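3.2 Fueling and aid station practice

The second part of the study dealt with what runners ate on the long training days and on race day, and how the food was handed out. Earlier work on hill running has mostly looked at pace, heart rate and climbing speed. Food tends to be mentioned in passing, as a total for the day. We wanted to know when runners ate, on what kind of ground, and whether they kept to the plan they had written down the evening before.

All runners were entered for the Lurkholm Round, a 50 km trail race with two long climbs and a rough descent to the finish. They were recruited through the race entry list in April and had all completed at least one race of marathon length or longer. Of the 93 runners who returned a first questionnaire, 40 went on to keep a full food diary for 12 weeks. The others either withdrew through injury, lost interest in the diary, or left gaps too long for us to use. Only the full diaries are considered in this section.

Each runner was asked to write a short plan before any run longer than two hours. The plan gave the food to be carried, the time between feeds, and the amount to drink. Afterward the runner wrote down what had been eaten and where. We left the choice of food to the runners. A trial run the previous year, with a fixed menu, had gone badly – several people simply stopped eating the bars they had been given and bought their own in the village.

For the supported runs, food was set out on a table at the Wasar road crossing, and runners took what they wanted as they came through. Wrapped bars were used throughout, as loose food is hard to record and does not keep well in wind or rain.
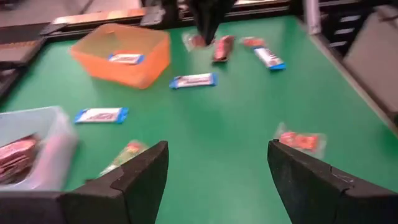 Figure 1. Wrapped snack bar in an orange bin on a green tabletop.

Plans and diaries were compared by one of us (Seo) and then checked separately by the other (Mersha). A feed was counted as on time if it was eaten within ten minutes of the planned time. Feeds eaten outside that window were marked early or late, and feeds left out altogether were marked missed. Where the two readings differed, we went back to the runner and asked. Most of these cases came down to poor handwriting or to a runner who had started the watch late.

3.2.1 Timing of feeds

Most runners kept to their plan for the first two hours and drifted away from it after that. The drift was nearly always toward eating late. Early feeds were uncommon and were usually put down to a chance to walk, such as a gate, a stile or a short steep bank where running would have gained little.

Ground mattered more than time. Runners rarely ate on descents, even gentle ones, and a feed that fell due near the top of a climb was often put off until the bottom of the other side. On the Kodikara side of the course, where the path drops through wet grass and loose stone for several kilometers, this could mean a long gap. Several diaries note the same thing in different words: the runner knew the feed was due, did not want to take a hand off the poles or an eye off the path, and then found it hard to start eating again on the flat.

Weather had a smaller effect than we expected. Cold hands were a common complaint and some runners could not open wrappers with gloves on. Those who had the trouble once tended to deal with it before the next run, by nicking the wrapper with scissors or by moving food to an outside pocket.
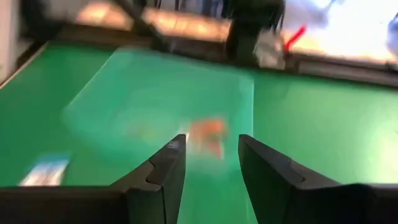
Runners who set an alarm on their watch missed fewer feeds than those who relied on memory, although a few of them reported switching the alarm off late in a run as it had become annoying. Runners who tied their feeds to places, for instance "top of the forest road" or "second footbridge," did as well as those with an alarm on routes they knew. On new routes they did worse. This seems reasonable, as a landmark is no help to someone who has not seen it before.

Company also played a part. On group runs, one person stopping to eat often led the rest to do so, whatever their own plans said. This helped slower eaters and did no obvious harm to the others. Two runners who did most of their training alone wrote that they ate better on the supported runs for this reason.

3.2.2 Choice of food

Sweet food was preferred early in a run and savory food later. The change usually came after the third hour. Many runners had not planned for it and carried only one kind. By the final weeks of the diary most had begun to pack some of each, and the number of feeds marked as missed fell. We cannot say that the one caused the other. The same weeks brought drier ground and better fitness, and the runners had by then been keeping a diary for some time, which may itself have made them more careful.

Stomach trouble was reported by fewer than half of the runners and was mostly mild. It was mentioned more often after hard efforts on the Lestura climb than anywhere else. Runners who had trouble there tended to eat less on their next visit, and two of them described finishing very tired as a result. Both later went back to eating small amounts more often and reported no further problem.

Drinking followed a simpler pattern. Runners drank when water was easy to reach and went without when it was not. Soft flasks carried on the chest were used far more than bottles in the back of a pack, which were often brought home full.

3.2.3 Layout of the aid station

The arrangement of the food table was changed once, after the second supported run, when runners said that they had spent too long looking for what they wanted. From then on the bins were kept well apart, so that more than one person could reach for food at a time. Comments after the change were brief and mostly favorable. One runner asked for the drinks to be moved farther up the road, away from the food, and this was done for the race.
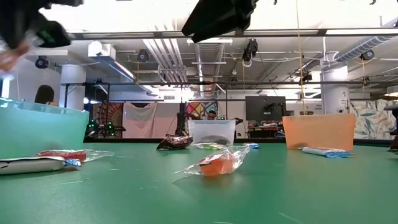

Figure 2. Green table with a mint-green bin to the left and an orange bin to the right.

Time spent at the crossing was not measured for each runner, and we make no claim about how much was saved. The diaries suggest that the stop was felt to be shorter, which may be of some use in itself. Late in a long run, a short stop with a clear purpose was described as easier to leave than a long one.

3.2.4 Limits of the diary record

The diaries were written from memory, in most cases on the same evening but sometimes a day or two later. Small feeds are likely to have been forgotten. Runners may also have written down the plan in place of what happened, although the number of late and missed feeds suggests that most were frank about it. The group was also made up of people willing to keep a diary for a long time, and they may be more orderly in their eating than other runners on the same course.

Race day records are treated separately in Section 3.3, where the feeds are set against the split times for each climb.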